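The Bracelet Clause

Magnetic bracelets are sold in the Clulby area at pharmacies, garden centers and one gas station. The standard defense is that they do no harm. I think that defense is too weak to support a health claim on a package, and I think the labeling rules should say so.

Consider the Tavero band. The leaflet states that it "supports natural circulation" and cites a trial of 97 wearers. I obtained the trial report. It had no control group. Wearers rated their own wrist pain before and after six weeks, and those who dropped out were left out of the average. Pain that comes and goes will tend to improve after a bad spell, with or without a magnet.
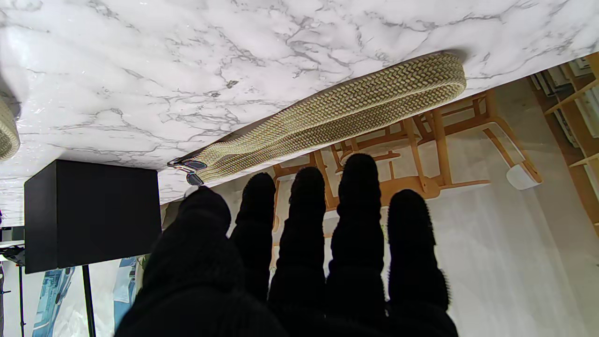 Braided strap in green and cream, with a dark metal clasp.

Ross Ritchie, who runs the Halliday shop, wrote to me in March to object. His argument is that 281 customers have bought bands from him and very few have asked for a refund. I accept the figure. It measures refunds. People who paid 40 dollars for a thing and feel no worse seldom drive back across town to return it.

A better test is cheap. Make two sets of bands, one magnetized and one not, and keep the code in a sealed envelope. The difficulty is that wearers can check with a paper clip, so the sham needs a weak magnet – enough to pick up the clip, well below the advertised strength. Comlow ran a version of this with 119 people and found no difference between groups. Its marketing did not change.
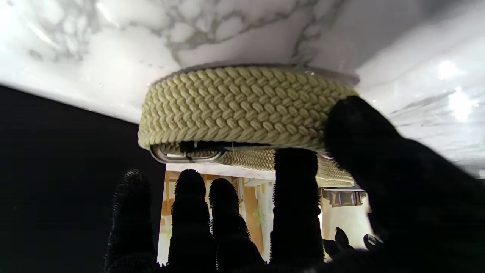 Braided cord in pale olive green, herringbone pattern.

I do not want the bands banned. Adults may wear what they like. The word "supports" should require the same evidence as the word "treats," and a seller without that evidence should be limited to describing color, size and price.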